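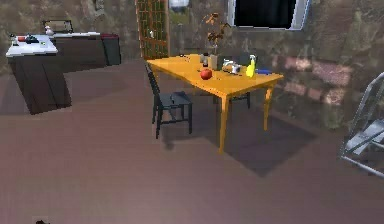
About Carrillo

Carrillo handles donations for health charities that raise money through broadcast and online appeals. We take pledges by telephone, web form and text message, match each pledge to a payment, and pass the money and the records to the charity. We do not ask the public for money in our own name and we hold no funds beyond the clearing period set out in each contract.

Most of our clients are small and mid-sized charities working on muscle, nerve and lung conditions. Many of them run one large appeal a year and have no permanent staff for handling gifts. Their call volume on the night of an appeal may be greater than in the rest of the year put together, and our systems are built for that pattern.

What we do

Pledge lines. Calls are answered by trained home-based operators working from a script agreed with the charity. We can open up to 600 lines for a single appeal. Calls that cannot be answered within 20 seconds are offered a recorded option or a call back, and the charity decides beforehand which of these comes first.

Payment matching. A pledge is a promise, and a share of pledges is never paid. Our matching software, Brarum, links each pledge to the payment that follows it and lists those still open. Reminders go out by post or email on dates chosen by the charity. We send 2 reminders at most, after which the pledge is closed and the donor is not contacted about it again.

Records. Each client receives a full data file within 4 working days of the appeal. It contains donor details, contact preferences, tax relief declarations and the source of every gift. Files can be supplied in the layout used by the client's own database if a sample is sent to us before testing begins.

Totals for broadcast. Where an appeal goes out live, we supply a running total to the studio. Pledged and paid amounts are kept as separate figures, and we ask that any total read out on air is described correctly.

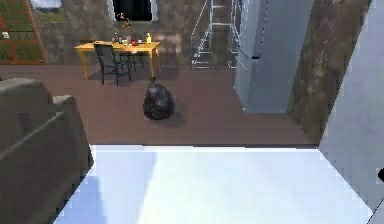 Interior with sofa and plank floor

How we started

The company was set up by Shazia Bugti and Decha Phetsri, who had worked together on the gifts desk of a patient support charity. The charity's appeal was then run on paper slips, and the slips were typed up by hand over the following weeks. Addresses were misread, and thank-you letters went out late or were sent to the wrong people. The first version of Brarum was written to deal with that backlog. It was later offered to two other charities, and the company was formed when the second of them asked for a written contract.

Shazia is managing director and is responsible for client contracts and complaints. Decha is technical director and is responsible for Brarum, telephony and data security.

The Gutaro service, added later, covers regular giving. It sets up monthly payments, deals with changes of bank details and reports on cancelled gifts. Clients may take Gutaro without using our pledge lines.

How we charge

We charge a fixed set-up fee and a price per call or transaction. We do not take a percentage of the money raised — this applies to every contract, including older ones that have been renewed. Test calls are not charged for.

Data protection

The charity remains the owner of its donor data at all times. We act on its written instructions and delete our copy at the end of the agreed period. Card numbers are entered by the donor on the telephone keypad and are not heard or seen by the operator. Call recordings stop during this step and start again after it.

Where we work

Our office is in Bulport. Charities planning an autumn appeal should contact us before the end of April, as load testing takes place in August and the timetable for it is fixed well ahead. Visits to the office are by appointment.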